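Home | Program | Speakers | Venue | Contact
Posted in: Talks & Handouts
January | By Lemlem Gidey

Speaker notes: Collecting examples at the Kututitz laboratory

Slide 1. Opening
Thank the hosts at Mandetti. State the scope of the talk: how the laboratory gathers examples for a system that learns to handle household containers. The target for the first phase is 2000 accepted examples. The count to date is 631.
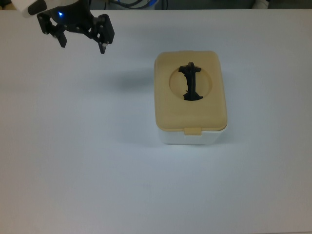
Slide 2. One object at a time
Each session uses a single container on a plain white table. The operator begins with the gripper open and clear of the object. Sessions are limited to 17 attempts, after which the container is changed. Mention that Alemayehu follows the same limit.

Slide 3. Two points of view
Every attempt is recorded from more than one position. The side view shows the height of the fingers over the table and the black handle on the lid.

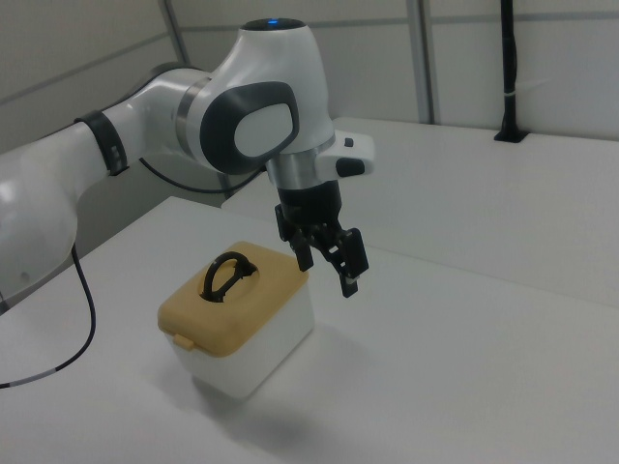
Reviewers at Ravholm receive both recordings together and grade each attempt on a scale of 1 to 4. Attempts graded 1 are kept in a separate folder and are not deleted. Pause for questions on grading before moving to storage.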